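Field Hockey Gear Tips I No Longer Believe (and a Few I Do)

Half the advice passed around about looking after a hockey stick comes from whoever wants to sell you the next one.
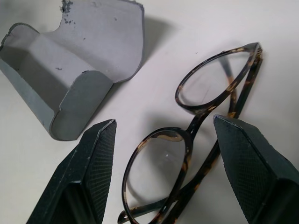 Take linseed oil. People still tell beginners to rub it into any stick. If yours is wood, fine, a thin coat once in April and leave it overnight. If it's composite, you are greasing plastic resin and making a mess of the grip. Put the oil away.

Chips near the toe
The repair kits from Celport come with two tubes, a paddle and a long list of promises. I've used them. Ordinary two-part epoxy from the hardware store held up just as well on mine. Clean the chip, sand it lightly, fill, wait a full day. A crack that runs up the shaft is another matter. I wouldn't play with that stick whatever the package says.

Grips
Peel the old one off completely. Wrapping new over old feels nice for a week and then it slides. Start at the top and overlap a little on each turn, pulling hard enough that the edges lie flat.

Smelly shin guards
I tried the freezer trick. They came out cold and smelling the same. Dish soap, warm water, an old toothbrush, and dry them in the shade. The Ovance spray covers the stink until you sweat again, so I can't see paying for it.

Balls
Scuffed ones are fine for practice. Baking soda paste takes off most of the green from the turf. Skip bleach.

Shoes
Newspaper stuffed inside, changed after 2 hours. Those heated Starnska inserts do the same job for 50 dollars. Keep the shoes off the radiator too, I've had a sole come loose that way and no glue I own would hold it.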